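Stotov plaid throw, the loud red one

I bought this in September for the spare bed and it has since moved to mine, which tells you most of what you need to know! The color is the first thing. It's a proper red-orange with big wide stripes of green, pink, blue and white running through it, and it is every bit as bright at home as it was on the shelf at Lendholm. My sister Drita thinks it's too much. She has a gray bedroom, so I don't take it personally.

It lies nice and flat, and that matters to me more than I expected, as I do everything on my bed — folding, bills, sorting out my jewelry on a Tuesday night when I should be asleep. A quick tug at the corners and it's smooth again. I've washed it 2 times on cool with no bleeding onto the white stripes (I did check, nervously).

Small things show up well on it too, gold especially. Black cord and dark chains are easier to lose in the busier bits of the pattern, so I use a box lid for anything I'd hate to drop down the side of the mattress.

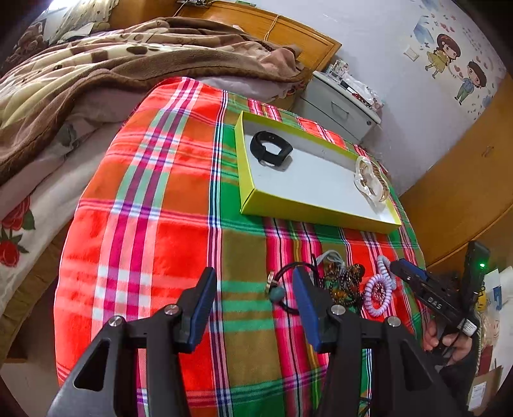 Jewelry sorting on the throw, rings and fitness band in the lid.

Gripes? The edge stitching on mine was a little loose at one corner and I had to fix it myself. It also goes with nothing else I own, least of all the rose sheets, but I've stopped caring about that.

I looked at the Tremblay one as well and it felt thin for the money. I'd buy the Stotov again, and I may get a second for the couch.

— Zorica Yordanov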